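Ustwood workshop stops robot assembly after strips slip from the gripper

The furniture workshop Ustwood in Toledo has stopped the robot part of its frame line after a fault in the gripping hardware. A strip of fiberboard came out of a robot gripper during a normal morning run in November and hit the guard door of the cell. The door stayed closed and no person was hurt. The company says that the line will stay out of use until new finger pads have been made and tested.

Ustwood makes wall panels and small cabinets for offices and schools. In the robot cell, an arm takes long strips of fiberboard from a stack and sets them behind a panel, where they are later fixed as backing. The work is simple but it repeats all day, and the strips are light and easy to bend. The cell was installed in the spring by Fosska, a small integration firm which also wrote the control program.

According to the incident note, which the company shared with us, the strip was 127 centimeters long. The arm had already lifted it and was turning toward the assembly table. In the middle of the turn the strip rotated between the fingers, slid out at the lower end and flew against the door. The safety controller did not react, as no limit had been passed and the door had not been opened. The arm continued to the table and made the full placing motion with nothing in the gripper. It then went back for the next strip. An operator saw this and pressed the stop button.

"The falling strip did not worry me so much," said Archie Halliday, who is production manager at Ustwood. "Boards fall in every workshop. I was worried that the machine did not know about it. It was doing its work in the air, and it was going to do it again."

After the stop, the technicians looked through the records of the cell. They found that the gripper had reported a good hold in every cycle of that shift, also in the cycle where the strip was lost. The control program decides if a part is held by reading how far the fingers have closed. With a thin part, the difference between closed on a strip and closed on nothing is very small. The limit in the program was set for a thicker board, used in the first weeks of production, and it was not changed when the workshop moved to the thinner one.

The second cause was mechanical. The pads on the fingers are plastic, and they had become smooth on the gripping face. When the technicians measured the force needed to pull a strip out of the closed fingers, it was less than half of the value written down at installation. The maintenance plan asks for a pad inspection every 300 hours. The counter in the cell showed 213 hours since the last one, so the inspection was not late. Fosska now thinks the interval was too long for this material, because fiberboard leaves a fine dust which works like sandpaper between the pad and the board.

While the robot cell is out of use, the engineers are repeating the motions by hand with a hand-held gripper. An operator takes a strip, brings it to a framed panel and tries the angles and the speed which the arm would use.
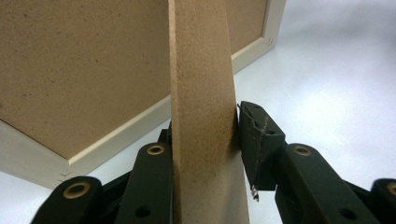

The tests are slow, and the team did not expect to learn much from them in the first days. But one result came quickly. When the strip is held near its middle, it stays quiet even if the hand moves fast. When it is held near one end, the long free part begins to swing, and this swing turns the strip between the pads. In the original program the arm took the strip well below the middle, to leave more room for the placing motion at the table. Fosska had tested this with new pads and did not see a problem.

Salamatu Afolabi leads the investigation for Fosska. She told us that her company accepts its part of the responsibility. "We tested the cell with the board we were given, and then the board was changed," she said. "I could say that we were not informed, and this is true. But a cell like this should notice when its hand is empty. We should have put a separate sensor there from the beginning."

The workshop had some warning before the incident. In the shift book for the same cell there are 47 entries in which operators corrected the position of a strip by hand after the robot had placed it. Most of them say only "crooked" or "moved strip." The entries were treated as a quality matter and were sent to the person who adjusts the table. They were not sent to maintenance, and the table was adjusted three times without effect. Halliday said that the company will now read the shift book together with the maintenance records once in each week.

Four changes are planned before the cell can start again. The finger pads will get a rubber layer with a rough pattern, and they will be checked at the start of every shift with a simple pull test. The arm will take the strip closer to the middle and will turn more slowly while it carries it. An optical sensor will look at the space between the fingers after each lift and again before placing, and the arm will stop if it finds no part. The limit for the finger position will be stored together with the board type, so that a new board cannot be used in the program without a new value.

The rubber pads are being made by Erero, a local molding shop. The first set was rejected, as the rubber left dark marks on the light frames when the fingers touched them. A second mixture is being tried now. Afolabi said that she prefers to lose two more weeks on the rubber than to start with pads she does not trust.

In the meantime the strips are placed by hand at two tables next to the cell. Output is lower, and some deliveries to schools have been moved to a later date. No workers have been sent home. The operators who normally look after the robot are working at the tables, and one of them has been asked to help write the new daily check.

There was also a question about the guard door itself. It is made of a clear plastic sheet in a metal frame, and the strip left a mark on it at the height of a person's chest. The sheet was not cracked. It has been replaced anyway, and the mounting screws have been checked on all four sides. The company has also painted a line on the floor in front of the door, and visitors must now stay behind it while the arm is moving.

Ustwood has a second cell of the same type, which handles solid wood rails. It uses another gripper with steel fingers and has continued to work. Its program had the same way of deciding if a part is held, and the limit there was corrected in the evening after the incident. A sensor for that cell has been ordered too, and it will be installed when the first cell is running again.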